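Laundry & Fabric Care > Stains and Lint > Plush and Velvet Covers

Cleaning Plush Bags and Soft Box Covers

Plush and velvety fabrics pick up dust faster than plain cotton, and they mark easily if you scrub them. Most covers can be kept in good shape with a soft brush and a damp cloth.

Start by taking everything out and shaking the cover outdoors. Brush the surface in one direction only, following the pile. A clean baby hairbrush works well. Do the seams and corners last, where the lint collects.

Pull off stray threads by hand. If a thread is attached, snip it close to the fabric. Tugging can open a seam.
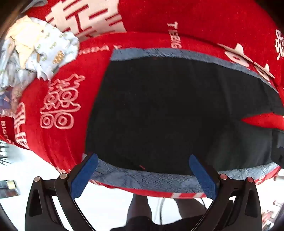 Red fabric needs a color test before any water goes near it. Wet a white cloth, press it on a hidden spot for 2 minutes and look for pink. If the dye comes off, stay with dry brushing. This matters most on covers with white printing or a light trim, which will take up loose dye and keep it.

For small marks, mix a few drops of mild dish soap into a cup of cool water. Dab with the suds only. Blot with a dry towel and let the cover air dry away from heaters. Go over printed letters lightly and don't iron them.

Fuzzy borders should be done separately. Comb them with a wide-tooth comb while they are dry, a short section at a time. If they mat down after cleaning, wait until they are fully dry and comb again.

To store a cover, stuff it with plain tissue so it holds its shape. Do not stack anything on top. Pile that has been crushed can often be lifted with steam from a kettle, held well back, and then brushed.

Comments (2)

Loukia Drakos
Does the steam work on older velvet? Mine has been folded in a drawer since March and has a line right across it.

Kyriaki Vasilakis
It worked on my cushion covers but I had to do it twice. I'd try the back first.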